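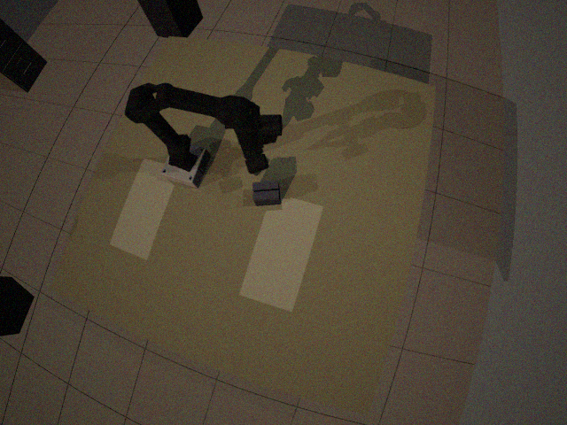 Slide 1. Hello, wait for people to sit down, then straight in.

So, the bell of Lindesov! Ask anyone over sixty in town and they'll tell you the monks sank it in the mill pond to hide it from soldiers, and that it rings underwater before a flood. I grew up on that story and I still love it (show of hands: who heard it from a grandparent?).

Slide 2. The parish account book. Read the line out slowly: "to Sakalauskas, for carting the bell, 8 coins." Carting! Somebody paid to have it moved, by road, in January. Pause here, let them enjoy it.

Slide 3. Map. Point to the Hustach road, then the old foundry. The foundry weighed in a bell the same winter, and the weight matches ours to the pound. I nearly fell off my chair in the archive.

Slide 4. But what about the ringing? Sandamali Debnath went through 200 letters for us and found three writers who swear they heard it, all living downstream of the Fasov mill. The mill had an iron sluice gate that banged in high water. I think that's our ghost bell, though I can't prove it, so say so.

Slide 5. Still open: who gave the order? And why does the pond story name monks, when the abbey had been shut for decades by then? If anyone has family papers, please come and find me at the break.

Questions. Leave the map up.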